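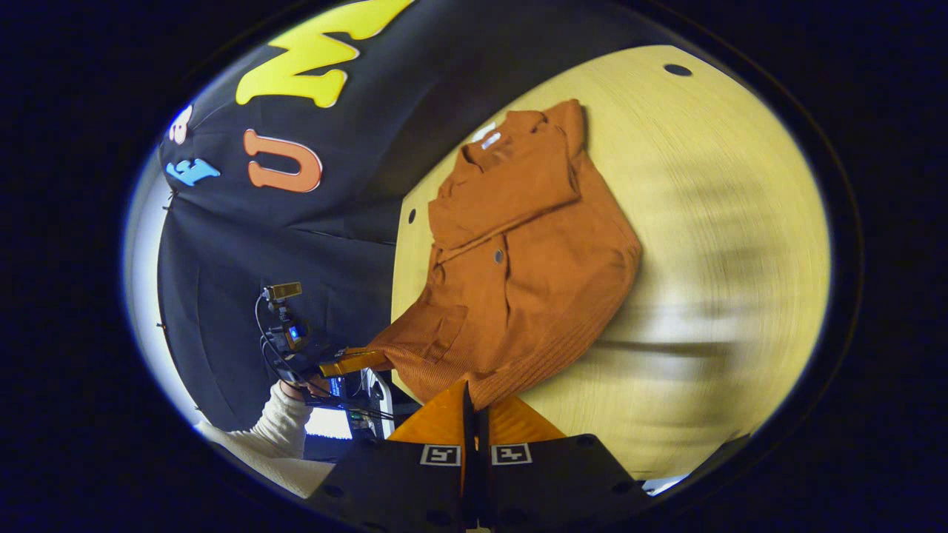 Yard weights and water run, Histska block

Friday, February 22, 2019
Posted by the stock and pasture group, Camell station

Started at the yards before the heat. Plan was to weigh the steers off the Histska block, check the new load bars against the old scale, and fix the drop in pressure at the far trough. Got through the first two. The trough is still not right.

Zeroed the load bars with the crate empty and both gates shut. First go drifted by 7 kg within a few minutes. The near bar was sitting on a clod, so the crate was rocking on three feet. Lifted it, scraped down to hard ground, put the mat back and zeroed again. Held steady after that. Note for next time – scrape first, then set down.

Ran 99 steers through in two drafts. The second draft was slower, as the slide gate on the race keeps catching at the bottom rail. Needs the rail ground back or the wheel packed up. I would try the wheel first.

29 head went into the light pen. These stay on the creek paddock with hay and get weighed again in April. The rest walk to the Flistard lease when the track is dry enough. They can do it in two easy days with a night at the halfway yard. I would not push it in one. Last time we did that they came in tucked up and were slow to go back on feed.

Scale check: put 10 steers over the old platform straight after the load bars. Old platform read heavier on every one, and the gap was wider on the heavier animals, so it isn't a plain zero error. All weights in the book from today are load bar weights. Don't mix them with the spring column without marking which is which. I have ruled a line across the page.

Tags: two missing, one unreadable by the wand but fine by eye. Replaced the missing ones and wrote the new numbers on the inside cover. The wand dropped its link to the indicator twice, both times when it was carried behind the crush. Stand on the off side and it behaves.

Water. The Van der Linden trough fills, but slowly. Cleaned the float valve, which had a bit of weed in it, and got a small improvement. Flow at the tank outlet is good, so the loss is somewhere along the line. Walked it as far as the second gate and found no wet ground. Still to walk: second gate to the trough, including the stretch under the creek crossing. If that is clean I would open the joiner at the crossing and look for silt.

Cattle should not go on that trough in numbers until it is sorted. The light pen is fine on the creek.

To do
– pack the slide gate wheel
– walk the rest of the line
– spare float valve, same size as the old one
– check the halfway yard for loose rails before the walk
– charge the wand the night before, it was low by the second draft

Pasture cuts not done. Cages on the creek paddock are still standing, one has been pushed over and the grass inside it grazed, so leave that one out of the averages.

Last updated: after the evening trough check, no change in flow

Contact: Camell station office | Copyright Camell | Back to top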